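수분 섭취 기록을 마치며

지난 5월부터 본 블로그에서는 하루 수분 섭취량을 기록하고 그 경과를 정리하여 왔습니다. 이번 글에서는 기록 방법과 그동안 확인한 사항, 향후 계획을 차례로 말씀드리고자 합니다.

기록의 기준은 하루 2000ml로 정하였습니다. 이는 필자 개인의 체중과 활동량을 고려하여 임의로 설정한 값이며, 모든 분께 권장되는 수치가 아님을 먼저 밝혀 둡니다. 신장 질환이나 심장 질환이 있으신 분은 반드시 담당 의료진과 상의하시기 바랍니다.

기록 방식은 단순합니다. 기상 직후, 오전 업무 중, 점심 식사 후, 오후 4시, 저녁 식사 후의 다섯 차례로 나누어 매회 최대 400ml를 마시고 수첩에 표시하였습니다. 처음에는 휴대전화 애플리케이션을 사용하였으나 알림이 회의 시간과 겹치는 일이 잦아 종이 수첩으로 변경하였습니다. 수첩은 손바닥 크기의 모눈 제품이며, 한 면에 두 주 분량이 들어갑니다.

첫 달의 하루 평균 섭취량은 1640ml로 집계되었습니다. 기준에 미치지 못한 날은 대부분 외근이 있었던 날입니다. 이동 중에는 화장실 이용이 번거롭다는 이유로 물을 미루게 되었고, 밀린 양을 저녁에 한꺼번에 마시면 수면에 지장이 있었습니다. 둘째 달부터는 외근일의 오후 4시분을 생략하고, 부족한 양을 당일에 보충하지 않는 것으로 원칙을 수정하였습니다.

음료의 산정 기준에 대해서도 문의가 있었습니다. 독자 야나이나 노게이라 님께서는 커피를 수분 섭취량에 포함하는지 질문하셨습니다. 필자는 커피와 녹차를 별도의 칸에 기록하고 합계에는 반영하지 않았습니다. 보리차와 무가당 탄산수는 물과 동일하게 취급하였습니다. 국과 찌개는 계량이 어려워 제외하였습니다. 캔 음료의 경우 용기에 표시된 용량을 그대로 옮겨 적되, 당류가 포함된 제품은 역시 별도 칸에 기재하였습니다.

신체상의 변화에 관하여는 신중하게 말씀드리고자 합니다. 오후의 두통이 줄었다고 느끼고 있으나 같은 시기에 취침 시간을 앞당겼으므로 그 원인을 특정하기는 어렵습니다. 피부의 변화는 느끼지 못하였습니다. 체중 역시 유의미한 차이가 없었습니다.

다음 기록 주제는 염분 섭취로 예정하고 있습니다. 가정에서 조리하는 음식은 간장과 소금의 사용량을 계량하고, 외식은 메뉴명만 기재할 계획입니다. 동료 프리야 서보 님께서 주방용 전자저울을 빌려주시기로 하여 준비는 대체로 완료되었습니다. 수분 기록은 항목을 줄여 수첩 뒷면에 계속할 예정이며, 기록 양식이 필요하신 분은 댓글로 요청하여 주시기 바랍니다. 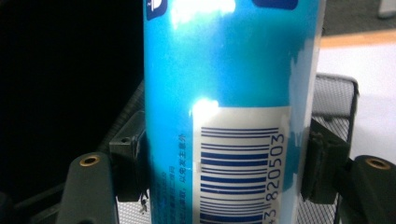
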